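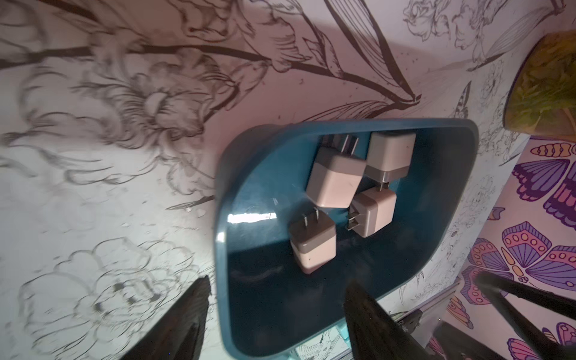 What is the best way to keep small household odds and ends from getting lost?

Give each kind of thing one open container, keep that container where you use the things in it, and go through it twice a year. Most of what follows is just me going on about those three points, so if you're in a hurry you can stop reading now and go empty a drawer.

I came to this the hard way. When we moved into the house on Plisgate, I had 17 boxes marked "misc," and for the first winter I lived out of them like a raccoon. I bought tape three times. I bought picture hooks I already owned (and then lost the new ones too!). My neighbor Vinzenz Eberhard, a retired upholsterer with the tidiest workbench I have ever laid eyes on, finally took pity on me and let me poke through his shelves for an afternoon, and I've been borrowing his ideas ever since.

Open beats closed

I used to love a box with a lid. Lids look so neat in a row, and then you stack something on top, and after that you never open the bottom one again. With a plain bin or tub you can see what you have as you walk past. Save the lids for the garage, the attic and anything a mouse might fancy.

Don't mix families

Batteries with batteries, chargers with chargers, string with string. Loose batteries shouldn't be rolling around with screws or keys anyway, so keep those in their package or put a bit of tape over the ends. If a container starts collecting strangers, it's usually because the strangers need a container of their own. A margarine tub will do fine for now.

Label the cords, not just the box

Fold a piece of masking tape around each cord near the plug and write what it belongs to. Do it the day the thing comes into the house, while you still remember. I let this go for years and ended up with a tangle I could only sort by plugging things in one after another, which took most of a rainy afternoon and two pots of coffee.

Washing old plastic bins

Warm water, a squirt of dish soap and a soft cloth will handle most of it. For sticky spots left by price tags, rub in a little cooking oil, leave it for 8 minutes or so while you do something else, then wash again. Please keep the scouring pad away from anything shiny, as it will dull the finish and you'll be annoyed with yourself every time the light hits it. Dry the bin all the way before you put anything electrical in it.

The twice-a-year look

I do mine in August and again in December, before the holiday things come down. Tip everything out onto a towel. Anything broken goes, anything you can't name goes in a paper bag with the month written on it, and if you haven't opened the bag by the next time around, out it goes too. Old electronics and batteries shouldn't go in the kitchen trash, so ask your town where to drop them off.

Next time I'll get to the button tin, which has been waiting on me since spring.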